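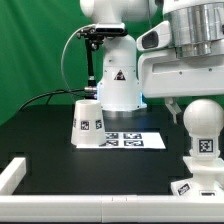
One of the work cells at Skekstead, with a tagged cup and a tagged pedestal on the table.

Robot arms at a workshop in Skekstead are being used to build up a large set of recorded examples for a system that is meant to learn how to handle objects it has not met before.

The project, called Fleltivine, began recording in August. It has stored 1460 examples so far, each one a single attempt at a short task such as picking up a part, turning it or fitting it into place. Failed attempts are kept as well and marked as failures.

Olga Olivares, who leads the work, said the team had spent longer on the objects than on the arms. Many of them carry square printed markers, which let the software work out where each item is and which way it is facing.

"The markers are there for the recording stage," she said. "We use them to check the positions afterwards. The finished system should be able to manage without them, and we'll be testing that in a separate round."

Nine tasks are on the list. Seven have been recorded in full. The other two both involve fitting a part into an opening, and have been slower to set up.
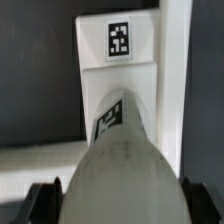 A tapered part held between the gripper fingers, with its tip towards the arched slot in the fixture.

Vilho Oksanen, who runs the recording sessions, said small differences in the grip mattered a great deal in the fitting tasks. A part held a few millimetres off centre can meet the edge of the opening, and the operator then has to back away and try again. Those corrections are among the most useful things in the set, he said.

Operators guide the arms by hand controls and work in shifts of up to 2 hours. Mal-soon So checks each day's recordings and throws out any where the cameras and the arm data do not line up in time.

A second site at Clatodley is due to start recording the same tasks with its own fixtures. Kiều Hồ, who is setting it up, said the lighting and table heights there would be different on purpose.

The team plans to release part of the set to other research groups once the last tasks are done.

We use cookies to improve your visit to this site. Accept all | Manage settings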